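Slots Are Cheaper Than Precision

Most writing about home automation projects concerns control software. My complaint is with the metalwork. After 302 hours on a two-arm bench in the Istach shared workshop, I hold that most faults blamed on software begin in a rigid part that was never given room to move.

The bench work is cabling and packing. Both are dull, and both punish small errors.

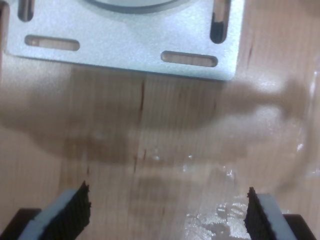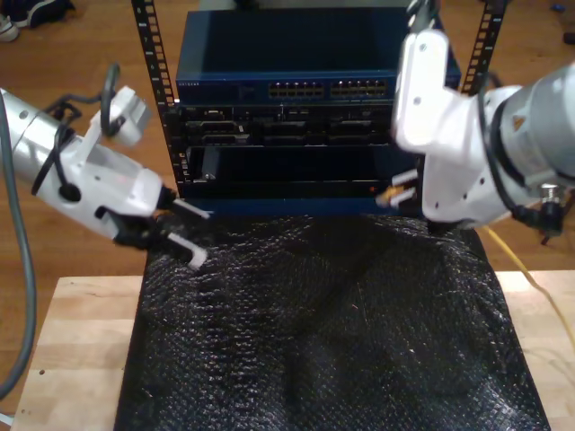 Slotted mounting plate with clear plastic at the fingers (first); both arms at the rack, network switch on top (second).

Consider the slot. A round hole commits the builder to a position before anything has been measured under load. A slot defers that decision until assembly, at the price of one more pass with the cutter. Hobby builders avoid slots out of a belief that adjustment is an admission of poor drafting. I held that belief myself for most of a year, and it cost me three plates.

Anjana Akanda, with whom I share the bench, takes the opposite view. She would dowel everything and write the error out in calibration. Her Musen routine is good. It reduced our stored offsets to a single file of 1117 lines, and I cannot fault a line of it. I can fault the premise. A calibration file describes the machine on the day it was made. Loosen one bolt and the file describes some other machine.

Soft materials make the case stronger. Clear film wrinkles differently every time it is handled, and a cable has its own opinion about where the plug should point. Compliance has to exist somewhere between the motor and the part, and foam behind a finger pad is the least expensive place to put it. Pads are consumables. I would sooner replace pads than reprint brackets, and I budget accordingly.

Llinos Humphreys objects that shared workshops need fixed geometry, so that the next user finds the bench as expected. This is the best argument against me. My answer is a scribed line beside each slot and a torque figure on the wall — crude, but it survives a change of operator.

The Saltodia kit we considered first had no adjustment anywhere in its base. I would not buy it for that reason alone.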